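**Textile reuse room: August update for Bravport**

Sorting and folding of the donated clothing continued through August. We finished the month with 1,191 pieces checked in, of which 853 are folded and boxed. The remainder are mostly knitwear and sportswear, and these take longer because the stretch fabrics don't hold a crease.

Light blue fabrics on the white table: 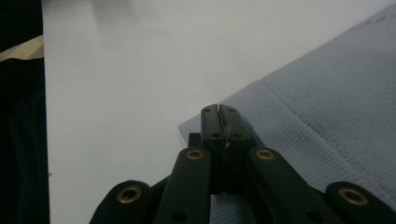
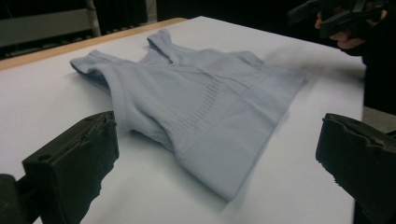 Hina Lashari has asked for 8 more shelf bins so the sportswear can be kept apart from the cotton. Lorkari quoted a two-week delivery. We are almost through the label stock and will reorder on Tuesday. Spending is within the agreed budget, and no change to the grant terms is requested.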